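Relier見学会の記録

Flalatsteadの駅前から95番のバスに乗り、終点の二つ手前で降りた。Relierは住まいの片づけと荷物の仕分けを扱う小さな施設で、年に二回、一般向けの見学会を開いている。受付は13時から。停留所からは坂を下って五分かかる。看板が低い位置にあるので、一度通り過ぎてしまった。

受付で名前を書き、上履きに替える。渡された案内は両面刷りの紙が一枚で、表に見取り図、裏に当日の予定が載っていた。参加者は13人。近所の人が多いようで、遠くから来たのは私ともう一組だけだった。

最初に回ったのは保管室である。棚には136番まで番号が振ってあり、番号と中身の対応は壁の表に手書きされている。以前は色分けのラベルを使っていたが、日に焼けて見分けがつかなくなり、番号に戻したという。箱はFaulkner製の折りたたみ式でそろえてあった。ふたがきつく、片手では開けにくい。試しに空き箱を一つ組み立てさせてもらったが、底の爪の向きを間違えてやり直した。

次が仕分けの部屋。窓の外に木と舗装された道が見える、明るい部屋だった。淡いベージュの天板の上に、暮らしの中でよく出しっぱなしになる物が置いてある。赤い持ち手のはさみ、青いキャップのついたオレンジ色の飲み物、絵柄入りの包装の品、タオルの入った丸い編みかご。奥には青い柄の布を張った細長い筒形のケースが寝かせてあり、黄褐色のひもがついていた。買い物かごは緑色で、中に菓子らしい青い袋が入っている。

ここでの考え方は、品物の種類で分ける前に、置き場所が決まっている物と決まっていない物に分けるというものだった。タオルとはさみは前者、飲み物と菓子は後者になる。筒形のケースについては参加者の間でも意見が割れた。長い物は棚に入れると手前にはみ出すし、立てると倒れる。 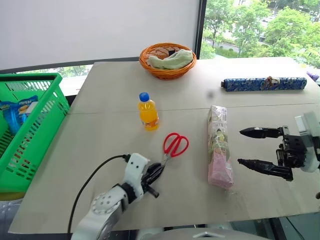
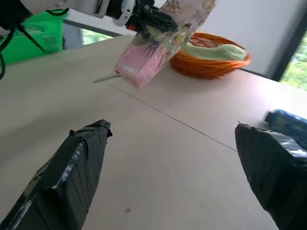
Yaneth Mamaniさんは、はさみは最後に片づけるほうがいいと言っていた。袋を開けたり、ひもを切ったりする用事が途中で必ず出てくるので、先に引き出しへ戻すと何度も取りに行くことになるらしい。ただし刃先は人のいないほうへ向け、置く場所を最初に決めておく。自宅では小さな皿をはさみ用にしていて、皿が空なら誰かが使っているとわかるそうだ。

これにはElvira Cárdenasさんから別の意見が出た。小さい子どもがいる家では、使うたびに高い場所へ戻すほうがいいという。手間は増えるが、そこは譲れないとのことだった。担当の人はどちらとも決めず、家に誰がいるかで変えてくださいと答えていた。

透明な袋の扱いについても質問が出た。中身が見えるのは便利だが、柄のついた包みを何枚も重ねて入れると結局どれも見分けられない。Relierでは一袋に一種類を目安にしていて、口は結ばず折るだけにしている。結ぶと開けるときに破ってしまい、使い回せなくなるからだ。わが家の袋はほぼ全部結んである。

編みかごのタオルは、きっちり畳まずに入れてかまわないと聞いた。使う回数の多い布は、畳む時間より取り出しやすさを優先する。一方、来客用はきちんと畳んで保管室と同じ番号札をつける。札はPriltexのもので、受付横で十枚つづりを売っていた。一つ買った。

最後の三十分は自由見学だった。もう一度保管室に戻り、番号表の書き方を手帳に写した。品名の横に入れた月だけを書く欄があり、年は書かない。一年動かなかった物は、同じ月が来たときに中を確かめるのだそうだ。

帰りのバスは一時間に二本しかない。見学が少し延びたため一本逃し、停留所の向かいの店で豆のスープを食べて待った。次の見学会は1月で、布物の収納を取り上げる予定。申し込みは電話か受付の用紙で、当日の飛び入りは受けていない。上履きの貸し出しは数が少なく、大きいサイズは早くなくなるので、持って行ったほうがよい。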